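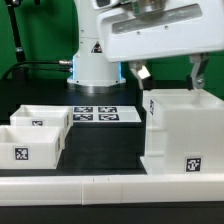
Home Garden Kitchen Mending Contact

How to Save Tomato Seeds

Saving your own tomato seeds is one of those jobs that sounds fussy until you've tried it, and then you wonder why you ever let a good tomato go by without scooping out a spoonful. I do mine in September, when the last of the Billari vines are giving up and the kitchen smells like sauce from morning to night. Pick an open-pollinated variety if you can, as hybrids tend to come back as something else entirely (sometimes delicious, sometimes not!).

Step 1. Choose your fruit

Go for the ripest tomato on your healthiest plant, even a little past eating. Slice it across the middle and squeeze the seeds and jelly into a clean glass jar. Add a splash of water if it looks stingy. 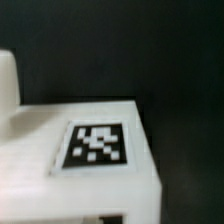
Hélène Beaudoin writes that she never adds water at all, and that her Tanoli seeds come up just as well as mine do. She may be right - if your tomatoes are juicy, try it her way and see.

Step 2. Let it sit

Cover the jar with a scrap of cloth and leave it somewhere warm and out of the way for 3 days, giving it a swirl whenever you pass. It will smell, and a bit of pale scum on top is fine. Don't leave it much longer or the seeds may start to sprout in there.

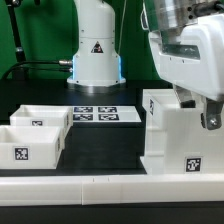 Black tabletop, green backdrop.

Step 3. Rinse and dry

Fill the jar with water, let the good seeds sink, and pour off whatever floats. Do that until the water runs clear, then tip everything into a fine strainer. Spread the seeds on a plate (paper towels stick to them terribly) and stir them with a finger twice a day until they slide around freely. Mine usually want 2 weeks, in a dry room away from the sun. 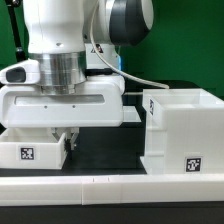
Step 4. Label and store

Write the variety and the year on a paper envelope before the seeds go in, tuck it inside a jar with a tight lid, and keep it in a cool cupboard until spring.

Related
Growing Tomatoes on a Small Balcony
When to Pick Beans for Seed
Green Tomato Relish

Contact Violeta Cisternas | © Zinwood Garden Pages | Back to top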